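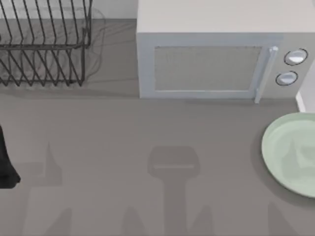

2025-02-06. Alum mordant series on the Brestasholm wool, second run. Aim is the same as in December: find out whether the patchy uptake comes from the scour, the mordant bath or the drying. December run was useless for this, all skeins dried in a heap on a towel and the inner ones stayed damp overnight. A wire dish rack with slanted upright prongs, as at the top left, holds small skeins apart well enough if each one is looped over its own prong and not pushed down between two. Coated or painted wire only. Bare steel will put iron into an alum-mordanted skein wherever it touches, and iron shows as a gray-green bar once the yellow goes on. Checked by laying a wet mordanted thread over a clean steel nail for an hour and then dyeing it: gray at the contact point, clean on either side.

Stock. Singles from Gustside, undyed, spun in oil. Their ticket says scoured but the yarn still smells of lanolin and a dry hank floats. Wound off into 10 g skeins, figure-eight ties in cotton, loose. The Cusi yarn is in as control because it took evenly last time with the same recipe. Labels are knots in the tie ends. Paper labels came off in the bath in December and two skeins from that run are still unidentified.

Scour. Neutral detergent, 60 C, 20 minutes, no stirring, lifted and turned once. Two rinses at falling temperature. Half the Gustside skeins got a second scour with a little washing soda in it, pH strip read 8. I would not go above that on wool. First liquor off the Gustside was yellow and cloudy, second liquor almost clear. Cusi liquor clear from the start.

Wet-out test: drop a skein flat on cold tap water and time until it is fully under.
Gustside as received: still floating when I gave up
Gustside, one scour: sank slowly, one end first
Gustside, two scours: sank at once
Cusi, one scour: sank at once

One end first is probably the whole problem. If the oil is uneven along the yarn then the mordant will be uneven too.

Mordant. Potassium alum, 8% on weight of dry fiber, no cream of tartar. Liquor made up to 1,000 ml per bath, cold start, raised to 85 C over an hour and held for 45 minutes. Left to cool in the bath. Single- and double-scoured skeins in separate baths so that oil coming off one lot can't redeposit on the other. Cusi split between both.

Bath B overshot while I was on the phone. Probe read 91 C when I got back to it. Brought down with the lid off, no cold water added. Worth remembering if the B skeins feel harsh. They don't yet.

Drying. One short skein from each bath dyed straight away while wet, the rest dried in room air and then stored in paper. Room was 17 C, humidity not logged because the meter battery was flat. Did not use the heater. December's heap had the radiator on one side of it and I can't separate that from anything else.

Dye. Arnumik weld extract, 4% on weight of fiber, from the new tub. The old tub has caked and I don't trust the weight. Tap water with a pinch of chalk, 70 C, one hour.

Results, wet-dyed skeins only:
A (one scour), Gustside: paler for a hand's width at the tie, otherwise even. Slight streaking along one strand.
B (two scours), Gustside: even all round. No streak. A shade deeper than A.
Cusi, both baths: even, no difference between A and B that I can see in window light.

So the second scour matters and the bath temperature slip did not spoil anything visible. The pale patch at the tie on A could still be a tight tie. I retied one with a looser loop and put it back through, same patch in the same place, which is not conclusive as the yarn under it had already been mordanted with the tight tie on.

Euan Drummond looked at the wet set and thinks the streak is a spinning fault, a stretch of thicker single with less twist. Possible. He is going to untwist a length from the undyed cone and look at it under the glass. I have left the cone on his bench with the end taped.

To do
Dried skeins into dye, same recipe, after 4 days in paper.
Repeat A with ties loose from the start.
Battery for the humidity meter.
Ask Gustside which spinning oil they use and whether it is meant to come out in a neutral scour.
Weigh what is left of the alum before ordering. The jar looks low but it has settled.

Spent baths neutralized and down the drain with plenty of water. Weld liquor kept in the lidded bucket under the bench for an exhaust bath tomorrow, pH to be checked before anything goes into it.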